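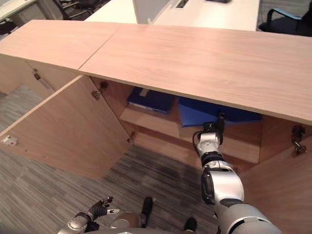 Kusum Nautiyal
Home Care Editor

Cabinet doors and wood tops: the small jobs worth doing in December

Cold weather dries out a house, and cabinets show it before most other furniture. Gaps open at the joints, doors that closed fine in summer start to rub or hang low, and a top that looked good in October goes dull. Most of this can be put right in an afternoon with a screwdriver, a rag and a few things from the kitchen. These are the jobs I do every winter, plus a few that readers have sent in.

Tightening hinges

Start with the doors. Open each one all the way and lift it gently by the free edge. If it moves up and down, a screw has worked loose. Use a hand screwdriver. A drill will spin the screw past the point where it grips and then you have a stripped hole to fix as well.

Tighten the screws on the cabinet side first, then the ones on the door. Close the door and look at the gap along the top. If it is wider at one end, loosen the adjusting screw on the hinge by a quarter turn, move the door, and tighten again. On most modern concealed hinges the screw nearest the door moves it left and right, and the one farther back moves it in and out. Height is usually set by the two screws on the mounting plate.

Go a quarter turn at a time and close the door after each change. It is slow but you will not lose your place.

Stripped screw holes

Take the screw out. Dip two or three wooden toothpicks in wood glue, push them into the hole until it is full, and snap them off level. Wait until the glue has dried overnight before you put the screw back. A bamboo skewer works for bigger holes. Matchsticks are too soft in my opinion, though my mother used nothing else.

If the hole has blown out completely, drill it clean and glue in a short piece of dowel, then drill a pilot hole in the dowel. Wrap a bit of masking tape on the drill bit to mark the depth. I have gone through the face of a door once and I don't want to do it again.

Latches that stick or don't catch

Wipe the latch first. Kitchen grease and dust make a paste that stops the moving part from springing back. A cotton swab with rubbing alcohol takes it off. Don't oil a plastic latch. For metal ones, rub a pencil over the part that slides. Graphite doesn't hold dust the way oil does.

If the latch is clean and still doesn't catch, put a small dab of lipstick or chalk on it, close the door and open it again. The mark will show where it is hitting. Move the plate to suit.

Squeaks

Dry hinge: one drop of sewing machine oil on the pin, swing the door ten times, wipe off what comes out. Cooking oil goes sticky after a few weeks, so leave it in the kitchen.

A squeak from wood rubbing on wood needs candle wax. Rub a plain white candle along both edges. This is also good for drawer runners in older furniture.

Cleaning wood tops

For everyday cleaning use a cloth wrung out in warm water with a few drops of dish soap, then a second cloth with plain water, then a dry one. Wipe along the grain. Where two panels meet, wipe along the seam and dry it right away. Water that sits in a seam will swell the edges, and once they have swollen sanding is the only cure.

Crumbs in a seam come out with an old toothbrush, dry. Don't use a knife point.

For greasy spots near a stove, mix 5 drops of dish soap into 300 ml of warm water and put it in a spray bottle. Spray the cloth and not the wood. I keep a second bottle, 700 ml, with plain water for rinsing. Write on both bottles with a marker.

White rings

A white ring from a hot or wet mug is moisture held in the finish. Lay a dry cotton cloth over it and press with a warm iron, no steam, for a few seconds. Lift and look. Repeat until it fades. If that does nothing, rub in a little plain petroleum jelly, leave it until the next morning and wipe it off. Dark rings have gone through to the wood and will need sanding.

Dents

Small dents in solid wood will often come up with steam. Put a damp cloth on the dent and touch the tip of the iron to it. This raises the grain, so when it has dried give the spot a light sanding and put some finish back on. It won't work on particle board and it can lift the surface of veneer.

Scratches on light wood

Walnut rubbed into a scratch is a well-known trick, but on pale wood it leaves a brown line that looks worse than the scratch. For light wood use a wax filler stick in a shade lighter than you think you need. Press it in, scrape off the extra with an old plastic card and buff. Test it inside a door first.

Smells inside cabinets

Empty the cabinet and leave the doors open for a day. Wipe the inside with one part white vinegar and four parts water, and dry it. A saucer of baking soda at the back takes care of what is left. Change it every month. Coffee grounds work too but they have to be completely dry or they go moldy.

Shelf paper that has started to curl should come out. Warm it with a hair dryer on low and pull slowly from one corner. Any glue left behind comes off with cooking oil on a rag, followed by soap and water.

From readers

Vikas Upadhyay writes that he sticks a small piece of felt on the inside corner of every cabinet door and replaces them all at once in winter. He cuts them from an old hat. Clean the corner with alcohol first or the felt will slide off in a week.

A reader in Grullo keeps the spare screws from each piece of furniture in an envelope taped to the back of it. I have started doing the same with hinges. They get discontinued and it helps to have one to match.

Another reader asks if she can wax over an oiled top. Yes, once the oil has fully cured. Give it two weeks and use a thin coat. If it feels tacky the next day you put on too much, and a rub with a clean dry cloth usually fixes it.

Oily rags should be spread flat outdoors to dry before they go in the trash. Never leave them in a pile, they can catch fire on their own.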